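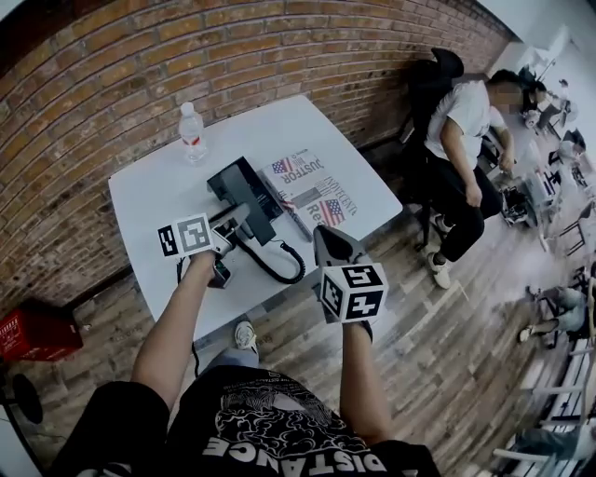
The desk phones are back at Billeck Hall, and I could not be happier about it! If you rent a desk in the shared room on the ground floor, you may remember that the landlines went quiet last winter when the old phone contract ran out. I figured that was the end of them. Then on 5/1/21 the new line went live, and we now have a plain black desk telephone with a coiled cord sitting on the white square table by the brick wall, next to whatever newspaper got left there that morning. It has a real handset you can pick up, and a real base to put it back on when you're done.

Toshio Aoki, who looks after the building, told me the whole thing came to $2,736, and most of that went on wiring. The budget was 3,000, so there's a little left over, and he wants to put it toward a second phone upstairs in June. (I've already asked for it to go near the kitchen, where my cell never gets more than one bar.)

Why bother with a landline at all? Well, the cell signal on the ground floor is awful and always has been. Last year we asked tenants what bugged them most, and 78 people wrote back. Bad calls came in first, ahead of the heating and even ahead of the parking — and people here get very worked up about the parking. Sota Oshima runs a small print business called Pisik from the desks at the back, and he had been taking his customer calls out on the sidewalk. "I did a whole order in the rain," he told me. "I got the paper size wrong and had to do it over."

Local calls are free for anyone who rents a desk. Long distance goes on your monthly bill, so please write your name and the number on the sheet before you dial. You need to press 11 to get an outside line, which took me three tries to remember. Incoming calls are fine too, but whoever is closest has to answer, so tell your callers to ask for you by name.

A couple of small requests from Toshio. Keep calls short when the room is full. Put the handset back properly, because a crooked one blocks the line for everybody else. And please keep drinks toward the far side of the table — there was a water bottle up there again when I went by, and he does worry about the wiring.

Noboru Kudo is putting together a list of extensions for the other rooms and would like yours by the end of the week. You can leave it in his mailbox by the front stairs, or call him. He's on extension four.

Billeck Hall > News > Around the Building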